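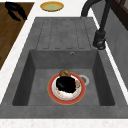

How does a two-leg aggregate work if you're the one keeping the scores?
Add up both games. Team with more goals over the two legs goes through, and who won which night doesn't matter at all.

Quick guide for anyone running a cup tie page this season. Wrote this fast before the Tretden Shield draw, so bear with me.

Step 1. Write down the first leg
Home team first, always. Say Tretden 2, Cimitton 1. Put the date next to it. You'll want it later when somebody argues.

Step 2. Flip it for the return
This is where most mistakes happen. Second leg is at Cimitton so the order of teams swaps. If it ends Cimitton 2, Tretden 2, don't add straight down the column! Tretden have 4, Cimitton have 3. Tretden through.
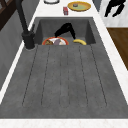
Gray sink and drainboard, white countertop.

Step 3. Check the away goals rule
Read your own rulebook. Plenty of cups dropped it, some small ones still have it. The Oddsson Cup kept it, the Shield got rid of it in September. If it's in, level on aggregate means you count goals scored away from home. Still level - go to step 4.

Step 4. Extra time and penalties
Extra time goals count in the aggregate. Shootout goals never do. Write them in brackets after the score, like 3-3 (9-8 pens). Seen people add the pens on and post a 12-11 final. Please dont.
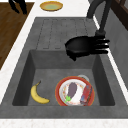

Step 5. Post it
One line is enough. Winner, aggregate, both legs in brackets. If you use Flikitz for your fixtures, put the second leg in as its own match and type the aggregate in the notes box, there's a limit of 200 characters so keep it short. Then refresh the bracket page and check the right team moved up. Wrong one there? Go back to step 2, its nearly always the flip.

Last updated November 14, 2024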